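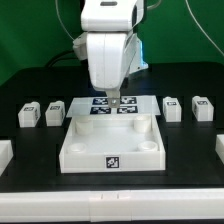 4. Laying out the Sornell tray set

If you've skipped straight to this section, I don't blame you, I'd have done the same. You do need to have unpacked everything and ticked it off against the list on page 23 though, so if there's still tissue paper round anything, go back and sort that out first. I'll wait.

What you want within reach:

The tray
The four blocks
The marked sheet (part 1075 on your packing slip)
A soft dry cloth
A dark, flat table that doesn't wobble

I say dark because the whole set is pale, and on my old cream worktop I kept losing track of where the edges were. A black tabletop is lovely for it. If yours is light, lay down a dark cloth and pull it really tight, as any wrinkle will tip the blocks.

4.1 The tray

1. Wipe the table and let it dry properly.

2. Put the tray down with the open side up and the wall with the marker facing you. The two taller posts should now be at the back and the two short ones at the front. If it's the other way about, you've got it back to front (I still manage this now and then).

3. Press gently on each corner of the tray in turn. It shouldn't rock. If it does, try it somewhere else on the table before you decide the tray is at fault.

4. Look down into the tops of the posts. They're hollow, and crumbs of packing love to get in there. Turn the whole tray over and give it a tap if you spot any.

Caution: don't pick the tray up by its posts. Hold it by the walls, one hand each side.

4.2 The blocks

All four blocks are the same as far as you and I are concerned, except for the markers, and it's the markers that decide which block goes where. Check them against the chart that came in the Prekavex envelope. The patterns look maddeningly alike at first, so take your time over it.

5. Stand each block on its base with the rounded end at the top.

6. Rub the markers with the dry cloth, very lightly. No spray, please, and no damp wipes. Tyyne Huttunen tested the first batch for us and had two of them peel after a go with kitchen cleaner.

7. Run a fingertip along the edges of each marker. You're feeling for a lifted corner. A corner that has only just come up will usually press back down, but if it curls again by the next day, swap the marker for one of the spares.

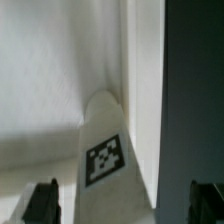

8. Check that there's still a thin pale margin showing all the way round the black border. It matters more than you'd think! If you've had to put on a spare and it's gone on a bit skew, leave it be. A slight tilt is fine. A covered or dirty margin isn't, and you'll want to start again with a fresh one.

Note: spares come on a strip in the same envelope as the chart. Once they've gone you can get more from Wattanapong, just quote the number printed on the back of the strip.

4.3 The marked sheet

9. Take the sheet by its edges and slide it out of its sleeve. Fingerprints show up dreadfully on it.

10. Lay it on the table with the four markers facing up, well clear of the tray. Leave at least 166 mm between the two while you're learning. You can close the gap up later when you know how much room your hands want.

11. Smooth it flat. If one edge keeps lifting, put it under a heavy book for an evening — and do put something clean between the sheet and the book.

Don't fret about getting the sheet dead square to the table. Mine is nearly always a touch off and it has never made any difference.

Caution: the sheet isn't a coaster. I know it looks like one, and I've found a mug on mine more than once.

4.4 Putting it all in its starting places

12. With the tray in front, set two blocks to the left of the sheet and two to the right, so that everything makes a row across the table.

13. Leave enough space between neighbouring blocks to lift one out without nudging the next. If you've got big hands, be generous.

14. Turn each block so you can read the side marker from where you're going to sit.

15. Sit down, have a look, and shuffle things until it feels comfortable. I like my tray well over to the right because I'm right-handed. Left-handers can slide it the other way.

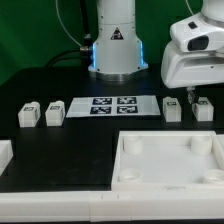 Starting layout: two blocks either side of the marked sheet, tray at the front.

Note: if you'll be packing up between sessions, put little bits of masking tape on the table by the tray corners. It makes setting out again so much quicker, and the tape comes off cleanly as long as you don't leave it down for months (I left mine from December right through to the spring and had to scrape).

Once you're happy with the layout, carry on to section 5, and keep the Tikosgate storage box handy as you'll need the foam insert from the lid.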